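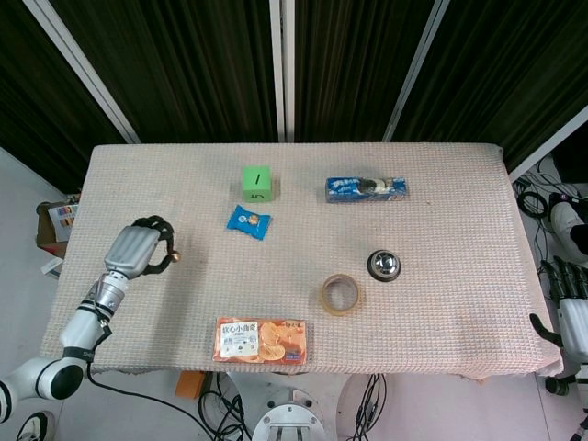
Ticket 774: Climora's page shows the wrong origin, and the family tree won't save

Status: open again (sorry!)
Area: Character pages, Harb universe
Opened by: Malou Lykkegaard

Hi all, it's me again with the Climora page. I know we closed this once, but it came back over the weekend edits and now it brought a friend.

What I see: when I open Climora's character page while logged in, the origin section is the right one, the rewrite I did from the second series, where she grows up in the salt mines and finds the lantern. When I log out, or open it on my phone, I get the OLD origin, where she's a princess from under the sea and Fillano is her brother. That text was dropped ages ago! Fillano is her rival, then her teacher, then (spoilers) her rival again. He was only ever her brother in the first four issues, and the writers took it back in issue 46 with that whole fake memory business.

Second thing: the little family tree at the bottom won't keep my changes. I take Fillano out, press save, the green bar says saved, I reload and he's back. Very in character for him, but still.

What I tried first
- Cleared the browser cache. No change.
- Another browser. No change.
- Logged in with my spare account, the one without editor rights. Old origin, so it seems to depend on the rights and not on being logged in.
- Made a tiny edit (one comma) to force the page to rebuild. The new origin showed up for everyone for maybe ten minutes, then went back.
- Looked at Clinness's page to see if it was the same there. Her origin is fine, but her tree ALSO lists Fillano as a cousin, and that would only make sense if he was still Climora's brother. So I think the trees are pulling from one shared place.

Update 1, 7 August 2018

Okay, the tip about the redirect was a good one, thank you! There are two pages. One is "Climora" and one is "Climora (Harb)", left over from when we thought there'd be a second Climora from the newspaper strip. The old one still holds the princess origin. Visitors get sent to it, editors don't, and I have no clue why anybody set it up that way, but it could very well have been me.

I didn't want to just delete it, there are 183 links pointing at it from issue summaries and the team rosters. So I did this instead:

1. Copied the old princess text to a new section on the good page, called "Earlier origin (later undone)". It should stay readable for people who only know the early issues. I like that version, the crown was great.
2. Emptied the old page and pointed it at the good one.
3. Checked from my phone. Salt mines! Lantern! Hooray!
4. Checked again after dinner. Still salt mines.

So the origin part looks solved to me. I'd like to leave it alone for a few days before anybody ticks it off, seeing how it crept back last time.

Update 2

The tree is still broken. I did find where the family data sits: there's a relations table for the whole Harb universe, and each row has a "source issue" box. Fillano's row says issue 2, sibling. I changed it to "none", saved, and it flipped back. Then I tried leaving his row as it was and adding a new one under it with issue 46, rival. That one stayed put! But now the tree shows him twice, once as her brother and once off to the side with a dotted line.

My guess is that the rows from the first big import are locked and the form just doesn't say so. Could someone with full admin rights check if there's a lock on them? If there is, please unlock only Fillano's row for now. Some of those old rows are a mess and I'd like to go through them with the comics next to me, or we'll lose things like Clinness's adoption, which sounds like a mistake but really is in the story.

Also, small request while you're in there: can the green bar please not say "saved" when it hasn't saved?

Update 3

Row unlocked, thanks! Took out the sibling entry, kept the rival one. Fillano now shows once on Climora's tree and is gone from Clinness's. I still need to fix his own page, where the first paragraph calls him "prince of the deep", and I'll do that under a separate ticket so this one doesn't grow any more arms.

Leaving it on "watching" until October.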